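November 14, 2019

I talked to Nour Dabbas's sister again last night, so I can pass along a little more than I had in my last post.

Nour is out of intensive care and in a regular room. The pelvis was the worst of it. She had two operations the first week and they are not planning a third. She can sit up to eat now. She still has no memory of the crosswalk or the truck.

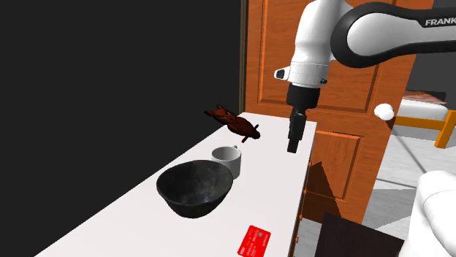

The police have the driver's name and he did stay at the scene. Her sister doesn't know yet if he will be charged. If you were near Prutden and Ayala that evening and haven't talked to anyone, please call the Moline police and mention report 2252. Even if all you saw was the color of the light.

Visitors are okay after lunch, two at a time, 10 minutes or so. No flowers on that floor. Cards can go to the front desk at Skovby, where she works, and they will bring them over.

More than 100 of you have written to me and I haven't answered most of it. I am reading them to her when I go. Rehab will probably run until March. I'll post again when she gets moved.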